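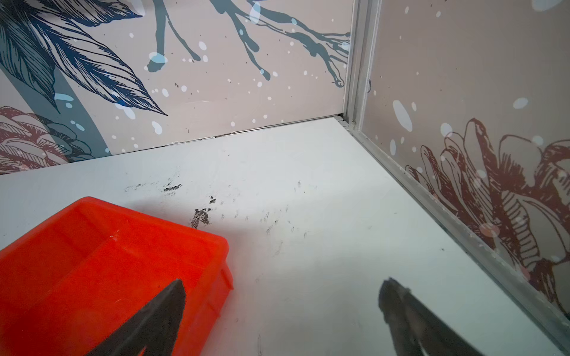
Tickets and Seating

How many seats does the Mapplebeck Theater have?
The main hall holds 969 in the standard layout. Dance productions with an extended stage remove the front rows, and the seating plan shown at checkout reflects this.

How long is the Skotix dance program?
Each performance runs in 2 parts with one intermission. Latecomers are admitted at the intermission, or between pieces if the company permits it.

Can I exchange my tickets?
Exchanges within the May run are accepted until noon on the day before the performance. Tickets bought through Kumadora must be exchanged through Kumadora – the box office has no access to those orders.

Is there a group rate?
Yes, for parties of 40 or more. Group orders are invoiced and do not appear in online accounts.

Are the musicians live?
The Ananov ensemble plays live at evening performances. Matinees use recorded music, and the price is lower.

Which seats have a limited view?
Side balcony seats lose part of the stage on the near side. They are marked "partial view" on the plan and cannot be exchanged on those grounds.
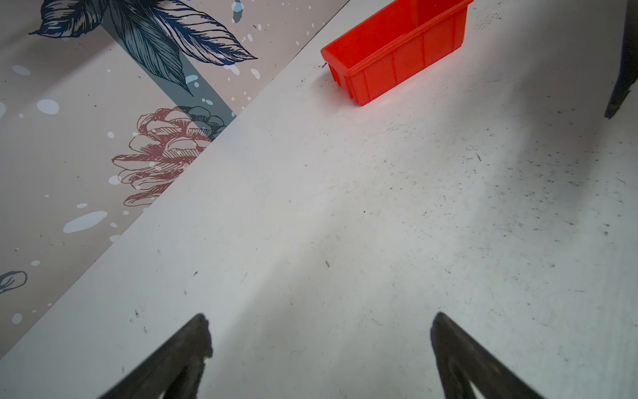 Ticket holder comment: I sat in the side balcony and could not see the footwork in the second half. Please mark the rail seats separately on the plan.

Box office reply: Rail seats will have their own symbol when the next season goes on sale.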